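Abilio Esteban poured me a second cup of tea before I had touched the first, and apologized for the state of his desk, where all 208 pages of his new fantasy novel, The Salt Queen of Nekau, sat under a cracked blue plate.

"I wrote about 3000 words of it on a ferry," he told me, laughing, "and my editor, Khôi Trương, cut every one of them!"

The book follows Inell, a drowned king's daughter who must bargain with the tide for her brother's name. She was a boy in the first draft, he said, and a much duller one. 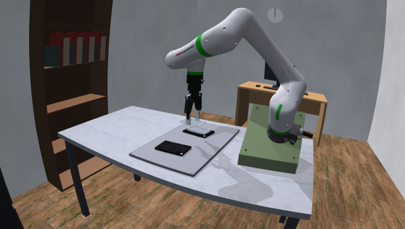

The white arm with its green bands, over the pale table.

I asked where the sea god came from, and he took his time (he takes his time with everything, which made for a lovely long Friday afternoon).

"My grandmother, mostly. She talked to the water as if it owed her money." 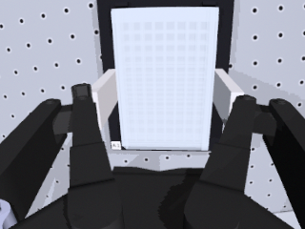
What comes next

A sequel, he hopes, set in the hill town of Dilholm. "I have 17 chapters in my head and one on paper," he said, walking me down to the gate, "and Khôi already wants to know who dies."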